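Showing the gripper how it's done: questions I get asked a lot

I'm Ruba Dabbas, and I run the demonstration side of the Urnusance kitchen project. We teach a robot arm to do small jobs around a counter by doing those jobs ourselves, over and over, with a gripper in one hand. People write in with the same handful of questions every month, so I've put my answers on one page. If yours is missing, send it along!

Do I need to know how to program?

Nope. If you can pick up a plate and put it somewhere else, you can record for us. The software starts, stops and names the files by itself. I came to this from catering and I still can't write a line of code.

Why a hand-held gripper and no remote control?

We use both, but I like the hand-held one best for kitchen work. You feel the weight of what you're holding, you move at a normal speed, and you don't have to have a robot in the house. The remote rig (we call it Akl, after the person who soldered the first one) is what we use at the Brunditz workshop for things like drawers and doors, where I want to know that the real arm can reach the handle. Akl is slower. My best hour on it gave me 20 good recordings, and I was very proud of that hour.

What does a recording look like?

Mostly it looks like the front of the gripper and whatever you're about to grab. The camera rides on the tool, so straight lines bend a bit and your own face never shows up.
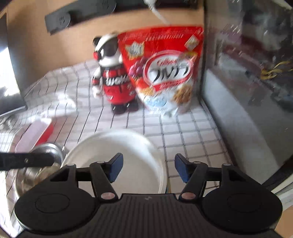 Fingers open over the white dish, with the steel one off to the left.

Should I clear the counter first?

Please don't! Leave the cereal, leave the little toy figure, leave whatever lives by the power strip. A robot that has only ever practiced on a bare counter gets confused the first time it meets a bag of granola. All I ask is that you move anything sharp or breakable out of your path, and keep cables away from where your arm is going to swing.

How wide should I open the fingers?

Wider than you think. Start fully open, come in slow, and close once both pads are beside the thing you want. New people tend to creep in half closed and bump the rim, then fix it with a quick wiggle. The robot will happily learn the wiggle.

What about shiny things?

Shiny bowls and pots are fine, and I want more of them. If a lamp is glaring right into the lens, turn it a little or stand on the other side. Glass is harder, so save that for your second week.

I dropped something. Do I delete it?

Keep it and mark it as a miss. There's a button on the side of the screen for that. If you drop it and then pick it up again in the same go, let it run to the end and mark it as a recovery, those are gold.

How many do you need from me?

For one task in one kitchen, 100 good ones. I usually aim for 140 so there's room to throw some out. In July I sent in 114 and thought I was safe, and then Skurnau (that's our checking tool) turned down a whole batch where my sleeve had slid over the lens. So, roll up your sleeves.

Can I switch hands halfway?

Sure, just start a new session when you do. Same if you swap the dish for another one or move to a different counter.

My wrist hurts. Is that normal?

A bit tired is normal, sore is not. Stop, put the gripper down, have a coffee. I do two short sessions a day and never one long one. If the grip feels too stiff, write to me and I'll mail you the softer spring.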